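Burkham Gets a Slope Report, and the Slope Gets a Fence

23 Feb 2022

The hillside above the old Burkham brickworks has been moving toward the parking lot since August, and the town now has a 65-page report confirming it. Residents who park there had formed a similar view, having stepped over the cracks.

The report was prepared by Kasprzak Geotechnical, which drilled boreholes along the crest and left instruments in them through the winter. It describes a layer of soft, wet clay sitting on weathered shale, tilted toward the lot at 20 degrees. The clay is fill, tipped over the edge when the brickworks was still digging and covered with enough topsoil to grow a respectable stand of brambles. No drainage was put in. The brambles, the authors note, contribute "negligible reinforcement."

Kasprzak looked at three fixes. Removing the fill altogether would mean 2000 truckloads down a street that has a weight limit and a school on it. A retaining wall at the toe was judged workable but slow. The recommended option is a row of soil nails through the upper slope, with trench drains behind them and a rock berm at the bottom – the engineering version of pinning, draining and leaning something heavy on it. 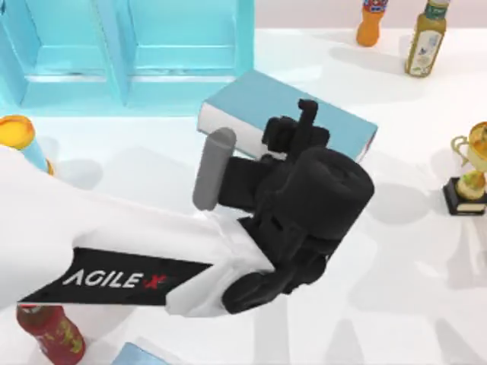 Reading time: 2 minutes

The contract for the first phase has gone to Trundurent, which expects to start once the ground is dry enough to hold a drill rig. The ground has not been consulted. Until then, a fence will close the two rows of spaces nearest the slope, and the instruments will be read every week.

The land itself belongs to Vunmont Holdings, which bought the site for housing and has since described it as a long-term asset. The company has agreed to share the cost of the drains, though it disputes owning the berm, part of which will stand on town property. Lawyers for both sides are reviewing a survey plan drawn at a scale of 1:1000, on which the disputed strip is slightly wider than a pencil line.

Copies of the report are available at the town office. The borehole logs are in a separate binder, on request.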